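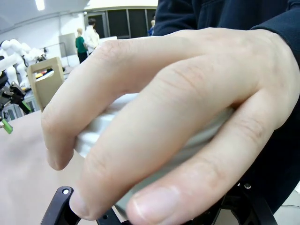
手与手持器具:第四讲讲义
手的结构、抓握方式与把手尺寸

本讲接着上一讲的人体测量内容,把范围缩小到前臂以下。上半部分是解剖和生理,要求能看懂图、叫得出名称,不要求背肌肉的起止点。下半部分讲抓握分类、握力和把手,作业和期末大题多数出自下半部分。

课前请带一件自己每天都用的手持器具,剪刀、削皮刀、螺丝刀、梳子都可以,不要带电动的。课间会互相交换使用。

一、骨与关节

手部骨骼分三组。靠近前臂的是八块腕骨,排成两列;中间是五块掌骨;远端是指骨,拇指两节,其余四指各三节,共十四块。合计二十七块。籽骨不计在内,拇指根部常见两粒,个体差异较大。

远侧列腕骨与第二、第三掌骨连接得很紧,几乎不动,可以把它们看成手的固定部分。第四、第五掌骨能向掌心方向活动,小指一侧活动更大。握拳时从正面看自己的指节,会发现小指那一侧往下沉,原因就在这里。圆柱形把手握在手里,四根手指并不与把手轴线垂直,而是略带斜角,也与此有关。

手指的关节从近到远依次为:
掌指关节,能屈伸,也能左右分开和并拢;
近端指间关节,只能屈伸;
远端指间关节,只能屈伸,活动范围小于近端。
拇指只有一个指间关节。

掌指关节伸直时可以左右分开,屈到接近直角后就基本不能分开了。侧副韧带在屈曲位绷紧,伸直位松弛。大家现在可以试一下:先把手摊平,分开四指,再把掌指关节弯成直角,再分。设计带有侧向按键的把手时要记住这一点,已经握紧的手指做不了侧向动作。

拇指的腕掌关节是鞍状关节,两个骨面互相骑跨,可以在两个方向上活动,再配合少量旋转,就得到对掌动作,即拇指指腹转过来面对其他手指的指腹。这个关节承受的压力远大于指尖的捏力。捏的时候拇指像一根杠杆,指尖的力臂长,关节附近肌肉的力臂短,关节面上的压力因此被放大数倍。中老年人拇指根部疼痛很常见,开罐、拧钥匙、拧湿毛巾时最明显。第七讲讲老年用户时还会回到这个关节。

掌弓有三组:近端横弓由腕骨构成,形状固定;远端横弓由掌骨头构成,可以变形;纵弓沿手指方向,中指最典型。抓一个球和抓一根杆时,变的主要是后两组。

二、肌肉与肌腱

驱动手的肌肉按位置分成外在肌和内在肌。

外在肌的肌腹在前臂,靠长肌腱通到手上。屈指深肌和屈指浅肌负责弯曲手指,位于前臂掌侧;伸指肌在背侧。握紧拳头时用另一只手摸前臂,能摸到两侧都变硬。屈肌和伸肌是同时工作的,伸腕肌要把手腕稳定住,否则屈指肌一收缩会把手腕也拉弯。

内在肌的肌腹在手掌里,包括大鱼际、小鱼际、骨间肌和蚓状肌。它们的力量较小,负责精细调节:分指、并指、对掌,以及让掌指关节弯曲而指间关节伸直。写字、穿针、翻书主要依靠它们与外在肌的配合。

由于外在肌的肌腱跨过手腕,手腕的角度直接影响握力。手腕略向背侧伸展时握力最大。手腕屈曲时,屈指肌已经缩短,再收缩的余地很小,背侧的伸指肌腱又被拉紧,手指就合不拢。课堂演示:请一位同学把手腕弯到最大限度,再握紧一支笔,另一位同学往外抽,通常很容易抽出来。做这个演示时慢一点,不要突然用力。

由此得到工具设计里常说的一句话:让工具弯,别让手腕弯。这句话有适用条件。弯柄钳子在水平台面上用得舒服,换到竖直墙面上,手腕可能反而要折过去。工作面朝向固定时,弯柄有利;朝向经常变化时,直柄更稳妥。考试里如果问到,请把条件一起写出来。

屈指肌腱经过腕管,与正中神经同在一个狭窄通道里。腕管的底和侧壁是腕骨,顶是腕横韧带。手腕处在极端屈伸位、手指同时用力,腕管内的压力会上升。手掌根部长时间受压,也会有类似影响。因此把手的尾端不应当顶在掌根中央,要么做得足够长,越过手掌,要么把尾端做成较大的圆面。

肌腱在手指上由一系列滑车约束,贴着骨面走。滑车缺损时,肌腱会像弓弦一样离开骨面。本课不展开,攀岩的同学可能听说过滑车损伤,有兴趣的可以看参考资料里解剖图谱的相应章节。

三、皮肤与感觉

掌侧皮肤厚,没有毛,有汗腺,由纤维隔与深层组织相连,受力时不容易滑动。手背皮肤薄而松,弯曲手指时要有余量。掌侧的横纹大致标出了皮肤折叠的位置,但并不都正对关节。最典型的是手指根部的横纹,它比掌指关节靠远端不少。用横纹量手指长度,得到的数值会比骨骼长度短,所以测量时一定写明从哪一点量到哪一点。

指腹有脂肪垫,被压时变形,接触面积增大。指甲从背面给指腹一个支撑,没有指甲,捏小物件时指腹会往背侧让。指甲边缘自身也参与操作,比如揭标签、挑细线、掀卡扣。评价小型卡扣时,不要默认用户有长指甲,也不要默认没有。

掌侧无毛皮肤里有四类主要的机械感受器,课上只要求记住下面的内容:
梅克尔盘,位置浅,适应慢,对边缘和持续的压力敏感;
迈斯纳小体,位置浅,适应快,对轻微滑动和低频振动敏感;
鲁菲尼末梢,位置深,适应慢,与皮肤拉伸有关;
帕奇尼小体,位置深,适应快,对高频振动敏感。

人拿起一件东西时,握力会随重量和表面滑度自动调整,一般只比刚好不滑的力大一些。这段多出来的量叫安全余量。手指麻木、戴厚手套或者手很冷的时候,安全余量变大,也就是会握得过紧。长期握得过紧带来疲劳。由此可以推出,同一把工具在冬季室外使用,疲劳来得更早,即使重量和尺寸完全没变。

神经分布要求能在手的轮廓图上画出来。正中神经管掌侧的拇指、食指、中指和无名指的桡侧半;尺神经管小指和无名指的尺侧半,掌侧背侧都有;桡神经管手背桡侧的大部分。食指和中指末节的背面也归正中神经,这一处每年都有人画错。

四、抓握的分类

最常用的粗分法是力量抓握和精密抓握。

力量抓握时,手指把物体压向手掌,手掌参与受力,物体相对于手不动,移动靠手腕、前臂和上臂完成。锤子、门把手、提桶属于这一类。

精密抓握时,物体夹在手指与拇指之间,手掌不参与受力,手指可以转动或移动物体。铅笔、钥匙、镊子属于这一类。

两类之间有过渡形式。侧捏是拇指指腹压在食指侧面,转动钥匙时就是这样,力量比指尖捏大,精细程度比指尖捏低。提握是四指弯成钩,拇指可以不参加,提购物袋时常见。

细分下去,教材里列了以下几种,请对照自己带来的器具,在空白处写出使用时出现了哪几种,以及出现的先后顺序:
圆柱握
球形握
钩握
侧捏
指尖捏
指腹捏
三指捏
斜握

斜握要单独说明。把手斜着穿过手掌,从小鱼际一侧到食指,拇指顺着把手的方向放在上面或侧面。切菜刀、螺丝刀常用斜握。它兼有力量和方向控制,拇指越往前伸,控制越好,力量越小。很多人切硬物时拇指会不知不觉收回来,换成圆柱握。观察用户的时候,这类变化比访谈更有信息量,请记录变化发生在哪一步。

分类取决于任务,不能只看物体的形状。一个广口瓶盖,刚开始拧时用力量抓握,松动以后改用精密抓握,用指尖转下来。一支笔,写字时是三指捏,用来捅开纸箱胶带时就成了力量抓握。所以写报告时不要写“该产品属于某类抓握”,要写“在某步骤中使用某类抓握”。上一届有将近一半的报告在这里扣了分。

还有一点与拿放有关。伸手去拿东西的过程中,手指在到达之前就已经张开到比物体略宽的程度,然后合拢。两个人之间递东西时,接的一方先握住并开始承重,给的一方才逐渐减小握力,中间有一小段双方都在用力。递剪刀时把手朝向对方,除了安全考虑之外,也给对方留出了可握的面。设计成对使用或经常传递的器具,例如手术器械和厨房刀具,要检查在一只手占住常规握位以后,另一只手还有没有地方可以握。

五、握力和捏力的测量

握力用握力计测。标准姿势为:坐位,双脚平放,上臂自然下垂贴近躯干,肘屈九十度,前臂中立位,手腕中立或稍背伸。每只手测三次,左右交替,两次之间休息。记录每次数值,同时写明取平均值还是取最大值。两种做法都有人用,混在一起就没法比较。

影响结果的因素有:
握距,也就是握力计两根手柄之间的距离,太宽和太窄都会降低读数;
姿势,站着和坐着有差别;
口令,大声鼓励会提高读数,因此口令要统一;
时间,同一个人早晨和下午的读数可能不同;
疲劳,连续测量时后面的读数下降。

捏力用捏力计测,分指尖捏、三指捏和侧捏。做捏力测试时,测试者要托住仪器的一端,别让受试者一边捏一边承担仪器的重量。

最大握力不能直接当作设计依据。多数操作需要反复进行或者持续一段时间,持续时间越长,能维持的比例越低。设计时先确定用户群中力量较小的那部分人,再乘以与持续时间和重复频率对应的折减。折减表见教材附录,考试时会发给大家,不用背。

另一个常见错误是用年轻学生的数据代替目标用户。我们自己班上的数据只能用来练习统计方法。

课堂测量安排:两人一组,一人测一人记,然后交换。手部最近受过伤或者做过手术的同学只做记录,不做测试。数据表上写编号,不写姓名。

六、手部尺寸

需要掌握的测量项目:
手长,从腕部横纹中点到中指指尖,手伸直平放;
手宽,在第二到第五掌骨头处量,不含拇指;
掌厚,在第三掌骨头处量;
食指近位指关节宽;
最大握径,拇指与中指指尖刚好相接时所握圆锥的直径。

最大握径用带刻度的木圆锥测量,手从细的一端往粗的一端滑,直到两个指尖刚要分开,读该处直径。圆锥存放在器材柜第二层,用完擦净放回。

手长与身高有相关性,但不足以由身高准确推出手长。手长与手宽之间的相关性也不强,窄长手和宽短手都不少见。因此只按手长分号的手套,总有一部分人戴着不合适。

用百分位时分清两种情形。开口、护圈、手伸进去的空间,按大尺寸用户确定,并加上手套的厚度。需要够到的距离,例如扳机行程、刹车手柄的开度,按小尺寸用户确定。把手直径两头都要照顾,往往没有一个值能满足所有人,这时候考虑做两个规格,或者做成变截面。

例题。某园艺剪的两根手柄在完全张开时外侧距离较大,小手用户反映每次张开以后都要用两只手才能合上。改进方向有哪些?答题时至少从三处考虑:限制最大开度;改变手柄的弧度,使食指和中指处的间距小于小指处,或者反过来,并说明理由;改变弹簧力。多数人只答弹簧。弹簧力影响合拢所需的力,手指够不到的时候,力再小也合不上。

七、把手设计的几个参数

直径。力量抓握的圆柱把手,常用推荐范围在三十到五十毫米之间,多数资料把舒适值放在四十毫米左右。直径太小,指尖会抵到掌心,力发不出来,压力也集中;直径太大,手指包不住,只能靠指腹的摩擦。精密抓握的把手细得多,常用八到十六毫米。需要产生扭矩的把手可以偏粗,直径增大,力臂也增大,但超过手能包住的范围以后握力下降,两者抵消。

长度。力量抓握的把手至少要容得下四指的宽度,常用下限为一百毫米,戴手套时再加长。把手短了,尾端正好顶在掌心,前面讲腕管时已经说过。

截面。圆截面在手里容易转动,不利于保持方向。椭圆或圆角矩形能让使用者不看就知道刀刃朝向哪里。斧柄、锤柄多为椭圆,道理相同。棱角的半径太小会在皮肤上留下压痕,用手握一分钟再松开看一下就知道。

表面。粗糙或带花纹的表面在干净、干燥时未必比光滑表面更防滑。皮肤与多数光滑硬质材料之间的摩擦,受汗液影响很大。少量水分使皮肤软化,摩擦反而上升;水分再多,形成水膜,摩擦下降。油脂、面粉、泥土又是另外的情形。花纹的主要作用之一是给水和油让出通道。花纹太深会藏污,食品加工和医疗场合要考虑清洗。

指槽。按手指位置做出来的凹槽看上去贴合,只适合一种尺寸的手。手大的人手指正好压在凸起上,手小的人两根手指挤在一个槽里。除非是为一个人定做,一般不做指槽,或者只做一个较浅的食指位。

重心。力量抓握的工具,重心最好落在握住的部位附近。锤子例外,它需要头部的质量。精密工具的重量不宜大,并且重心略靠前端,写字和雕刻时手的负担较小。

护挡。刀具前端的护挡防止手向前滑到刃上。护挡高度不必很大,关键是在湿手、戴手套时仍能感觉得到。

左右手。对称形状左右都能用。剪刀不行,即使把手完全对称,刀刃的上下关系仍然偏向右手:右手合剪时手指的侧向力会把两片刃压紧,左手使用则把它们推开,布料因此夹在刃间剪不断。给左手用户的剪刀,刃的关系要反过来。

八、手套

手套对手的影响分以下几个方面。

尺寸增大。手指变粗,指间撑开,手长也略增。按钮间距、护圈、提手孔都要按戴手套的尺寸核对。

握力下降。一部分力用来弯折手套材料本身,厚手套尤其明显。手套偏大一号时,材料在掌侧打褶,情况更差。

触觉减弱。前面讲过,触觉减弱后安全余量增大。

摩擦改变。可能升高,也可能降低,取决于涂层和工作表面。湿滑环境下合适的手套能提高摩擦,部分抵消握力下降的影响。

评价手套时要同时做力量任务和灵巧任务。常用的灵巧任务是插钉板,限定时间数插入的数目,或者限定数目记时间。先让受试者戴着手套练习几分钟,否则测到的主要是陌生感。

九、案例:Brolleck削皮刀手柄的修改

案例材料由Lauri Sjöberg提供,他在Lappalainen做厨房器具,曾来本课讲过一次。以下按讲课记录整理,原件放在课程文件夹里。

Brolleck是一款直刃削皮刀,原手柄为直的圆柱形,光滑硬塑料,供给餐饮后厨和家庭两类用户。后厨的反馈集中在三点:湿手时刀在手里转;备餐时间长了,拇指根部酸;洗完以后挂孔里有水。

设计组先在Lorkdale的一家学校食堂观察。厨工削胡萝卜时有两种动作,一种往外推,一种朝身体拉。往外推时用圆柱握,拇指压在柄的上方;朝身体拉时,拇指离开刀柄,抵在胡萝卜的远端,四指带动刀向拇指靠拢。后一种动作中手柄只由四指和手掌控制,圆截面的问题就出现在这里,刀一碰到疙瘩就偏转。

观察前,设计组以为转动是因为表面太滑,打算加一层软胶。观察后先改的是截面,由圆形改成椭圆,长轴与刀刃垂直。第一轮样品没有加软胶。

试用在Brulton的一间后厨进行,每位试用者用原柄和新柄各削15分钟,顺序随机,中间休息。记录内容包括削完的重量、中途调整握姿的次数,以及试用后在手部轮廓图上标出的不适位置。结果是调整握姿的次数减少,削完的重量没有明显差别。不适位置从拇指根部分散到了食指侧面。

食指侧面的不适来自柄与刀头连接处的一道分模线,在圆柄上也有,只是原来使用者的食指不放在那里。椭圆柄让刀的方向稳定下来,食指自然往前移,就压到了这道线。第二轮样品把分模线移到侧面,并把连接处的圆角加大。

软胶最后还是加了,面积不大,在拇指和食指的位置。家庭用户对软胶评价较好,后厨用户意见不一,有人担心高温清洗后发黏。产品因此分成两个版本,后厨版为整体硬塑料加浅横纹。挂孔改成了开口的挂钩,水可以流走。

小批量试产1,000件,后厨版与家庭版外形相同。Lauri Sjöberg提到,如果重新做,他会在第一轮就让试用者削两种蔬菜,胡萝卜和块根芹的握持方式差别很大,他们到后期才发现。

讨论题:
1. 不适位置的变化算不算改进?依据是什么?
2. 削完的重量没有差别,能否说明手柄修改对效率没有影响?还缺什么数据?
3. 用手部轮廓图标注不适位置,优点和缺点各是什么?
4. 如果只允许保留一项修改,应该留哪一项?请分别站在后厨和家庭用户的角度回答。

十、观察记录的做法

作业要求做一次手部操作观察。记录方法由助教Seung-woo Yeo编写,这里只摘要点。

先写任务步骤,再看手。步骤要写到动作一级,例如“取杯、对准、按下、松开”,不能只写“接水”。

每个步骤记四项:用哪只手,抓握类型,手腕姿势,有没有换手或调整。手腕姿势分中立、背伸、掌屈、桡偏、尺偏,不需要写角度。看不清就写看不清,不要补。

同一任务至少看三遍,最好由不同的人来做。第一遍不记录,只看。

照片和录像须事先征得同意,只拍手和器具,不拍脸。首饰、疤痕和文身也能让人认出是谁,发给小组以外的人之前要处理。

别在操作过程中提问。很多人一被问到“你为什么这样拿”,就会停下来换一种他认为正确的拿法。问题留到做完以后。

记录表右侧一栏写推测,左侧写看到的内容,两栏不能混。“拇指抬起”写左边,“可能是因为烫”写右边。批改时先看左边一栏。

常见的记录问题:
把左右手写反,尤其是面对面观察的时候;
只记主手,漏掉扶住物体的另一只手;
把“拿起”和“握住”合并为一步,丢掉了接近时手指张开的信息;
用“正常”“自然”描述姿势;
看到一次就写“总是”。

辅助手值得多说几句。多数双手操作里,一只手固定,一只手运动。固定的那只手承受的往往是持续的静态负荷,疲劳感比运动的手更早出现,而产品照片和说明书通常只表现运动的手。开罐器、刨丝器、打蛋器都是这样。给这类产品提改进意见时,请至少有一条针对辅助手。

十一、作业

第一部分,术语。在手部轮廓图上标出掌指关节、近端和远端指间关节、拇指腕掌关节、大小鱼际,并用三种线型画出三条神经的感觉分布。手绘,不要打印现成的图。

第二部分,观察。选一件非电动的手持器具,完成一份观察记录,步骤数不少于六步。附一段文字,说明哪一步的手腕姿势离中立位最远,原因在器具、工作面高度,还是使用者的习惯。正文不超过1,000字,表格不计字数。

第三部分,修改。针对同一件器具提出一处尺寸或形状上的修改,写明依据的测量项目、百分位和目标用户。只改颜色或材料不算。可以用油泥、泡沫或者胶带缠绕做一个粗模,带到下次课上,不评外观。

三部分装订在一起交,术语图放最前面。下次上课前24小时之内有问题请直接找助教,不要发到课程信箱,那个信箱当天不一定有人看。两人合作观察可以,记录表要各写各的。

评分:第一部分二十分,第二部分五十分,第三部分三十分。

十二、补充说明

上次课有同学问,为什么不同教材给出的把手直径不一致。原因有几种。有的以最大握力为指标,有的以主观舒适为指标,有的以肌电活动最小为指标,三者的最优值本来就不重合。受试者的手大小不同,测试的任务也不同,推、拉、扭得到的结果各有差别。引用的时候请把指标和任务一并写上。

还有同学问,抓握类型能不能用手机软件自动识别。可以用来初筛,作业里不接受,必须人工记录。手指互相遮挡时,人可以根据前后动作判断,记录时也要说明判断的根据。

第六节的圆锥有一只刻度磨损,柜子里贴了红色胶带的那只,请用另一只。握力计用完把指针归零,手柄调回第二档。

下一讲讲肘和肩,主题是工作面高度。请提前量好自己站立时的肘高,穿平时上课的鞋量,并把鞋底厚度另外记下来。

参考阅读
教材第五章全部,第六章到手套一节为止
教材附录中的握力折减表
解剖图谱中前臂与手的部分,看图为主
课程文件夹中的削皮刀案例记录,含两轮试用的不适位置图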